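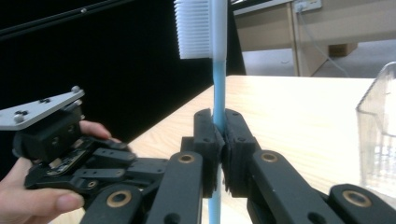 Okay, robots and chores, a thread. I keep getting asked when the machine that tidies your bathroom is coming, so I'm going to have a whinge about toothbrushes.

Everyone wants to see a robot fold a shirt. Fair enough, but my favourite test is way duller: pick up a toothbrush, turn it bristles up, pop it in a container. My kid does it half asleep.

The handle is skinny, it's slippery plastic, and if you squeeze in the wrong spot the whole thing swings around like a compass needle. I've dropped plenty myself - no robot required.

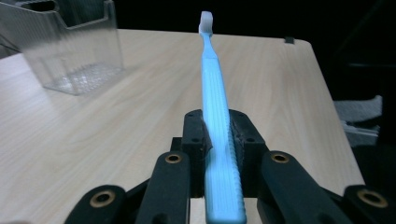 Light blue toothbrush, bristles up, gripped by the handle. Glamorous stuff!

I read a write-up on the Kurketeck arm where it got 14 out of 22 brushes into the cup. People in the replies were laughing at it. I thought that was pretty good?? Then they swapped the cup for a taller one and it managed 3. That's the bit I'd worry about (my bathroom gets rearranged every time someone shaves).

Shop floors are a different story. Same tray, same bin, same lighting all day. Serkar reckons its packing cell gets through 80 items between jams, and I can believe it, seeing as nobody's left a wet towel on top of the bin.
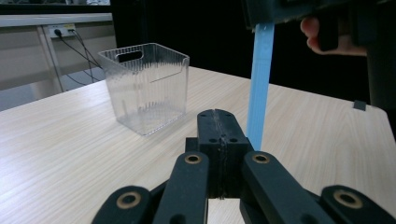 Would I buy a home one this year?
I'd wait. Putting one thing in one container is getting close, but a whole messy bench is still a person's job.

Anyway, if you've seen the Prarden one working in a real kitchen, tell me what it dropped. I'm collecting these - favourite so far is a full tub of yoghurt.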